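6. First Pick Test, Left Arm

Do this section after the joint calibration in Section 5 and before you load any recorded motions. Plan on an evening for it. You need the left arm only. Leave the right arm parked and its supply switched off.

The steps are written for the Prisoria arm with the five-finger hand, as built from the Plestiditz plans, revision 3 or later. If you have the older two-finger end, use Appendix C.

6.1 Before you power up

1. Check that all four feet of the table are on the floor. Rock it by hand from a corner. A table that moves under your hand will move under the arm.

2. Lay the pad on the table with an edge parallel to the front. The position does not have to be exact, but it must not shift between runs. Two strips of double-sided tape on the underside will hold it.

3. Put the plate in the middle of the pad. Any flat plate with a low rim will do. Avoid white on this table, as the camera loses the edge of it.

4. Set a soft foam cube on the plate. Do not start with wood or hard plastic. The finger limits are not tuned yet and a hard object can strip a tendon pulley.

5. Pull gently on each cable at the wrist. There should be enough slack for the wrist to turn both ways without the cable going tight. Secure loose straps on the forearm before you run a full sweep.

CAUTION: Keep the stop button within reach of the hand you are not typing with. The arm does not sense people.

6.2 Homing the hand

1. Switch on the 30 V supply and wait for the fan to settle.

2. Start Skuler and open the Hand tab. Press Home. The fingers close one at a time, starting with the little finger, and then open again. The thumb moves last.

3. Press Raise. The arm lifts to the ready pose at the side of the table with the hand open and the palm turned away from the camera.

4. Check the thumb. In the ready pose it should stand well out from the fingers. If it rests against the palm, the tendon is a turn too tight. Back off the thumb screw and home again.

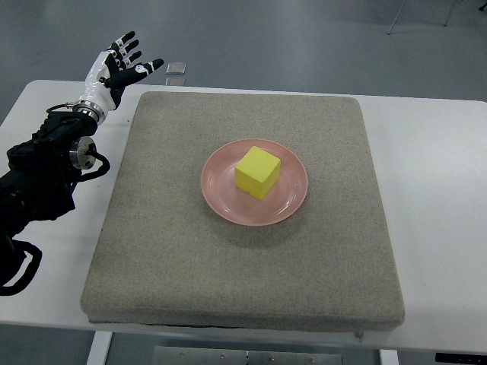

5. Read the wrist value in the status line. It should be 172, give or take two. If it is farther off than that, go back to Section 5.4. Do not correct it with the offset box — the offset applies only to recorded motions and you will chase the error later.

Note: Séverine Perrin found on her build that the wrist value drifts for the first few minutes after a cold start. If your shop is unheated, home the hand, let it sit, and home it again.

6.3 Teaching the pick

1. Press Free to release the arm. Support the forearm with one hand first, because it will drop.

2. Guide the open hand until the fingertips are over the cube. Press Mark A.

3. Lower the hand until the fingertips are level with the middle of the cube. Press Mark B. The fingertips must clear the plate.

4. Press Hold and take your hands away slowly.

5. Set grip force to 47. This is low. It is enough for foam and will slip on most other things.

6. Set speed to Slow and press Run Once.

The arm goes to A, down to B, closes, lifts back to A, and waits. Press Release to lower and let go.

CAUTION: Do not reach in to straighten the cube while the arm is waiting at A. Press Stop first, every time.

6.4 If the pick fails

Fingers close above the cube: Mark B is too high. Teach it again.

Plate slides or tips: a finger is catching the rim. Move the cube closer to the center of the plate, or approach from a steeper angle.

Cube is squeezed out sideways: the thumb is closing late. Raise thumb speed one step in the Hand tab. Retno Nair's thread on the Barbier forum has her settings, which work well with the printed knuckles.

Arm stops halfway with error 445: the elbow has hit its soft limit. Teach A again with the elbow lower.

6.5 Saving

Once you have ten clean picks in a row, save the file under a new name and write the grip force and wrist value on the build sheet. Lower the arm to its rest before switching off the supply. Section 7 covers moving the cube off the plate and setting it down.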